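Jevley Household Inventory Sheets

Last updated Thursday, October 17, 2019

What you get

Jevley is a set of plain spreadsheets for writing down what you own, room by room, before a move or for your renter's insurance. It started as one long list for my own move to Skarkcombe, and then friends kept asking for a copy, so I cleaned it up (a little!) and put it where anybody can grab it. There are 339 rows filled in already with ordinary household things, and you can delete whatever you don't have and add whatever you do.

Files

jevley_rooms.csv has one line per item, with the room, the item, the year you got it and what you'd guess it costs to replace.
jevley_boxes.csv has one line per box. It comes with 108 blank box numbers, and if you need more than that, just keep counting.
fliltier.py reads both files and prints a packing list for each room. It needs Python 3 and nothing else.
notes.txt is where I keep my ramblings about which columns I dropped and why.

Getting started

Put all the files in one folder, open a terminal there and type:

python3 fliltier.py bedroom

You'll get a text file called bedroom_list.txt, ready to print. Room names have to match the ones in the rooms file, spelling and all, so "living room" and "livingroom" will be treated as two separate places. I know, I know. I keep meaning to fix it, and in the meantime I just pick one spelling and try to be good about it.

About the box column

Every item can have a box number, or you can leave it blank for furniture and plants and the things that ride in the car with you. An item can only be in one box. If you have a set of dishes spread over 2 boxes, give each half its own row, and write "half" in the notes so you don't panic on the other end when you only find four plates.

The values

Please don't lean on the replacement costs I left in the file. They're my own guesses from March, typed in over a couple of evenings with a cup of tea, and they were never meant for a claim. Almost 300 of the rows have one, and you should type over every single one of them with your own number.

Known problems

Commas in the notes column will break the packing list unless you put quotes around the whole note. Accented letters print fine on my laptop and come out as question marks on my old one. The Engelbrecht layout, which some of you liked for its wide margins, is gone for now, but the old version is still in the archive folder and works with the same files.

Sharing and changes

Use it, change it, pass it along to your sister. If you add a room type I forgot (I left out the attic for the longest time), send me the rows and I'll gladly put them in the next version.

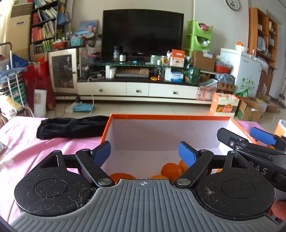

Living room, open box on the bed.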